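3.2 Loose letters and what they get called

The material for the naming task is a set of foam alphabet letters and numerals of the kind sold for preschool tables. The pieces are small, thick and brightly colored. They have no printed face and no baseline, so a letter can lie any way up or be turned any amount, and still look finished. On a page a reader knows where the bottom of the line is. On a table the reader has to pick one.

The pieces were used together with shallow dishes in pale green and blue. The task as a whole was sorting: letters start loose on the tabletop and end in or on a dish. In this section we set the sorting aside and look only at the names people give the pieces while they are still being handled. A sort by letter is only as good as the naming that comes before it, and in early trials we found that two people could agree on the rule and still disagree about where a piece should go.

Color gave very little trouble. Every reader called the yellow pieces yellow, and the few splits we saw were between teal and green. Shape was the harder part. A piece that is partly hidden or blurred may show only an arch and two legs, and then the reader is choosing among n, u and the lower half of something else.

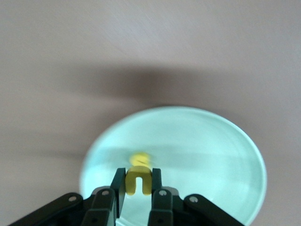
Figure 3. A small yellow piece at the light aqua plate. The sharper part has a rounded top and a slot that opens from below.

We asked readers to write down a letter if they could defend it, and a dash if they could not. The dash was used less than we expected. Most readers put down a letter, and when asked later how sure they had been, several gave answers that did not fit well with how quickly they had written it. We return to this in Section 4.

Readers worked alone, from views of the table, and in their own order. There were 17 of them, and they gave 3,022 names in all. The first 2,000 names were collected with no instruction about orientation. For the rest, readers were told to treat the edge of the table nearest to them as the bottom of the page. The change was proposed by Takeshi Arai after the first batch had been read through, and it was applied to all readers at the same time, so it can't be separated from practice. We say so plainly because the drop in disagreement between the two batches looks large, and part of it is surely people getting used to the pieces.

The pairs that caused most of the disagreement were the ones a primary school teacher would guess: n and u, m and w, p and d, 6 and 9. In foam the p and d problem is worse than in print. A printed p turned halfway around gives a d, and a foam p does the same, but a foam p can also be flipped over on its face. After a flip and a turn it can be read as b or q as well. The pieces in our set look much the same on both sides, and a reader has no sure way to tell a flip from a turn.

Layouts with many letters behaved differently from layouts with few. When an orange w and a blue m lie close to each other, readers tend to settle the two together, giving one name to each, even though nothing in the task says that both letters must be present. The same goes for a blue p and a yellow d. Letters lying on their sides, such as an orange t or a small red i, were named without much trouble, and seem to have been used by some readers as a hint that the others might be turned too. 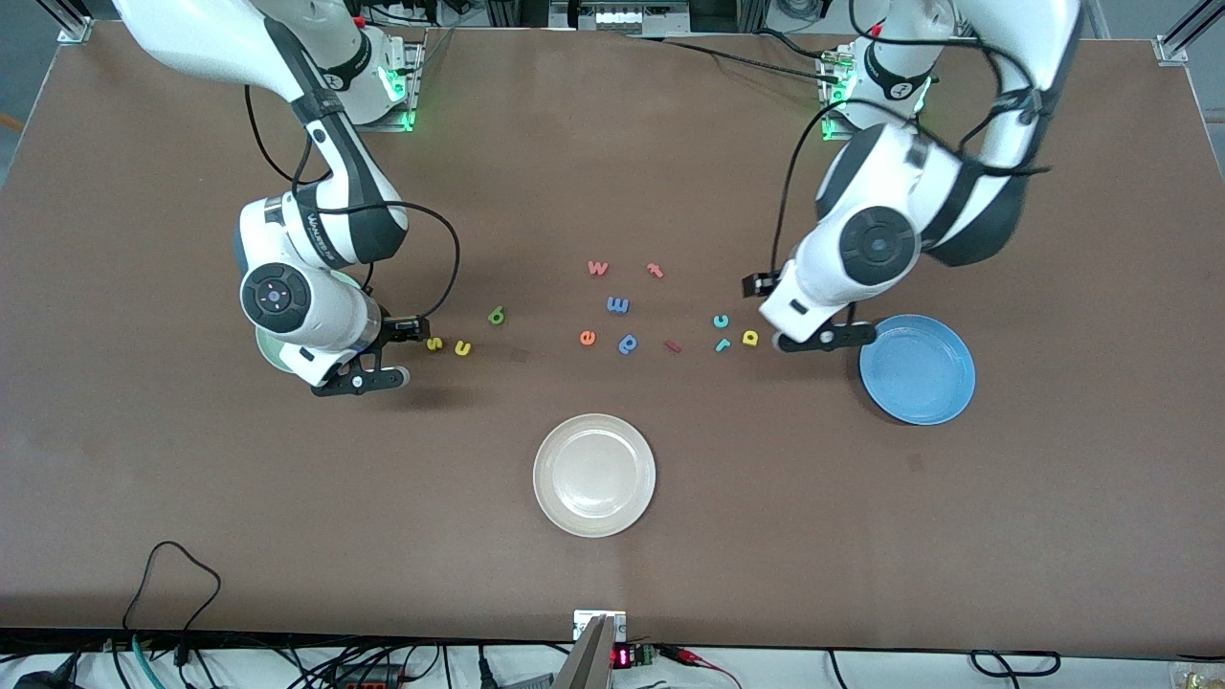 Rostyslav Maksymiv disagreed with treating these as naming errors at all. In his view a foam letter on a table has no right way up until someone picks it up to use it, and a reader who writes u for a piece another reader calls n has read it correctly from where they sit. He would score the pair as one class and move on. We tried that. Scoring n with u, m with w, p with d and 6 with 9 removes most of the disagreement, but it also hides the cases that matter for sorting, where the rule says "put the n in the bowl" and both readings point at the same yellow piece.

We settled on keeping two scores. The strict score uses the name as written. The loose score merges the turned pairs listed above. Both are given in Table 2. For b and q we merge only in the loose score, and only with p and d, and we did not try to handle flips separately.

Numerals need one further note. A 6 and a 9 cut from foam are the same shape, and a box that holds both simply holds two of that shape. When letters lie nearby, readers sometimes take the numeral for a letter as well, most often g. We had not planned for this and had no rule for it in the first batch.

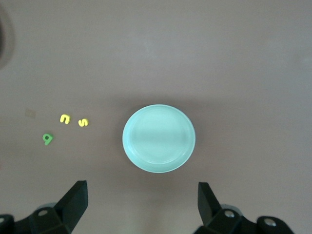
Figure 4. Yellow n and s and a green numeral to the left of the pale teal bowl. The numeral can be read as a 9 or as a turned 6.

In layouts like the one in Figure 4 the s gives a useful check. It is unchanged by a half turn, so any reader who names it differently from the others has probably mixed up two entries on the sheet. We used the s for this purpose in both batches. Sheets where the s was missed were read again by Meenakshi Chaturvedi, and in most of them the entries had slipped by one line from that point on. These were corrected before scoring.

A random 100 of the corrected and uncorrected names were then checked against the views by Nermin Bayram, who did not have the scores at hand. Her notes led to one change in the rules: a numeral named as a letter now counts as wrong in the strict score and is left out of the loose one. Section 3.3 gives the sorting rules that were used with each dish.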